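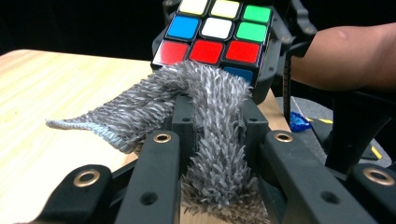
PONDILITZ, June

When the workers at Edeo speak of "the old room," they mean the sorting hall on the ground floor, where returned goods come in by truck and go out again in new boxes. The new room is one floor higher. It has dark curtains and a carpet, and the people who work in it sit down. For many of them this was the first surprise.

Edeo handles returns for shops that sell toys and household textiles. It employs over 400 people in Pondilitz, and until last year almost all of them did the same thing with small differences: open, look, wipe, fold, pack. Then the company bought its first robot arms from Sandberg, and with the arms came a question that the management had not prepared very well. Who will show the machines how to do it?

The answer was the packers themselves. A worker holds one gripper in each hand and does a task from the hall with them: to take up a toy, to move a cloth, to pass a thing from the left side to the right. The movement is recorded. Later, the software, called Flenex, uses many such recordings to train the arms downstairs.

I was allowed to try it, and I was bad at it. My fingers have known all my life how hard they must press on an object. With the gripper I had to learn this again, like a child who eats with a fork for the first time. A packer who has done the work for many years told me that I was squeezing everything as if it wanted to escape. She was right.
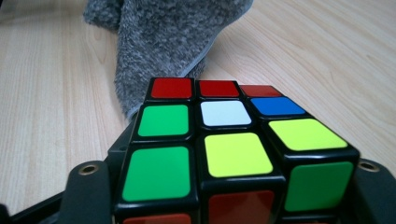
A Rubik's cube in the gripper, with the gray cloth on the table behind it.

The hard objects are considered easy. A cube has corners and flat sides, and the gripper finds them. Cloth is another matter. It is never twice in the same form, and a worker who folds it by hand does many small corrections without noticing them. Upstairs she must notice. Several people told me that they had never thought about how they pick up a towel before they were asked to do it with two mechanical fingers, and that now they think about it also at home, when they would prefer not to.

The shifts in the new room are shorter. A recording session takes 3 hours, and after it the worker returns to the hall for the rest of the day. The company tried longer sessions at the beginning, but the wrists became tired and the recordings became worse. The pay for both kinds of work is equal. This is a point of discussion, because some workers feel that teaching is a higher skill and should be paid like one. Others say that sitting in a quiet room is already a reward.

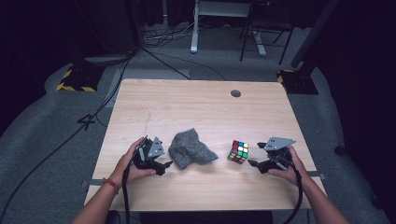
What happens in the hall

Downstairs, 2 arms are in daily use. They stand at the end of the line where the simplest toys are placed in trays, and 4 packers who worked there before have moved to inspection. Edeo says that no one was dismissed. The workers confirm this, but they add that people who left on their own wish were not replaced, and that the line feels emptier than it did.

Inspection asks for different eyes. One must decide if a used toy can be sold again, and one must be able to defend the decision when the shop complains. A man who packed boxes for most of his working life said to me that he now goes home with a tired head and a rested back, and that he is still not sure if this was a good exchange. 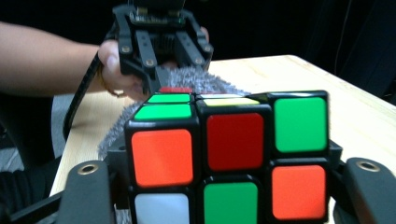
Automation is often described as something that arrives from outside and pushes people away. In Pondilitz it passes first through the hands of the same people, and this makes the feelings about it more complicated. With the thumb around the side of the gripper and the cable looping down past the edge of the table, the work looks close to what was done before, only with fingers that do not feel anything. Some packers are proud when an arm in the hall repeats a turn of the wrist that they recognize. One said it was like hearing a stranger use her own expression. She laughed, and then she said that she would like to know who owns the expression now.

I put this question to the management. The recordings belong to Edeo, I was told, and there is no plan to change it. The workers' council will bring up the matter again when the contract with Sandberg is renewed.

Last updated: 7/21/26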